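The Great Flernby Bedding Pile: A Gallery

Posted 7/24/18 in House & Closet

Every home has one surface where cloth goes to wait. In some houses it's a chair. In ours, for most of June, it was the spare bed, and the chair has been smug about it ever since. We were moving the winter things out of the upstairs closet so the closet could hold the summer things, which were at that point on the floor of the hall, asking to be stepped on.

The plan, drawn up on the back of a gas bill, allowed 30 minutes. The plan was drawn up by me. I had recently bought six storage bags from Cendel and was feeling powerful.

What follows are the highlights, if the word can stretch that far. Click through at your own pace. There's no prize at the end, only more blankets.

The Jacket

Brown, a bit fuzzy, collar folded over, with a pale metal button on the chest pocket flap. It has been on its way to the donation box for five years and keeps getting a stay of execution at the door. The black thing and the puffer on the right had already been voted on (one stays, one goes, and I've forgotten which).

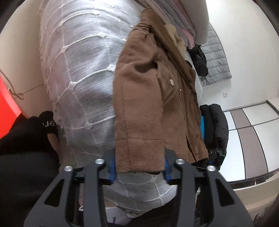 Siebe Cuypers: Keep the jacket. I gave away one a lot like it and have been cold every October since. Also, do up the buttons before you fold it or the front will crease and you'll be ironing a coat, and then who have you become?

Noted, Siebe. The jacket has been moved to "undecided," a category that now has its own shelf.

In the matter of folding, this household is split. One school says sleeves behind the back, bottom up to the collar, done. The other school says hang it up like an adult. We own 171 hangers, a number I know because I was once snowed in, and every one of them is in use holding another hanger.

A word about the closet itself, which doesn't get a picture and doesn't deserve one. It is deep, it slopes at the back, and whatever goes in last is the only thing you'll ever see again. Quilts went in there under a previous mayor. The Tillel shelf insert was supposed to fix this. The Tillel shelf insert is now under a quilt.

The Stack

White, pale gray, dusty pink, a sort of mauve, all folded and piled up on the mattress, with a thick cream roll on the window side like the crust on a loaf. I'm prouder of this than of most things I've done indoors. The brown item in front of it was still awaiting a ruling.
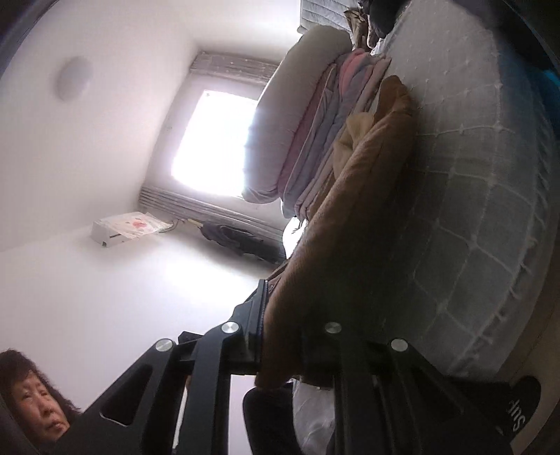 Words and pictures: Annelies Groen
Filed under: Bedding, Closets, Regret

If you're stacking at home, fold everything to the width of the shelf and forget what the label says about thirds. Heaviest on the bottom. Puffy things on top, where they can sulk without toppling anybody. Pinks with pinks if you like, though the blankets don't care and neither will your guests, who will pull out the one at the very bottom at two in the morning.

The storage bags took four quilts and then made a noise. The remaining bedding went back into the closet the old way, with a shoulder. The summer things got the front rail, and the hall floor has been returned to the public.

Next gallery: the linen drawer, and a tablecloth from Uçar that has never once been the size of a table.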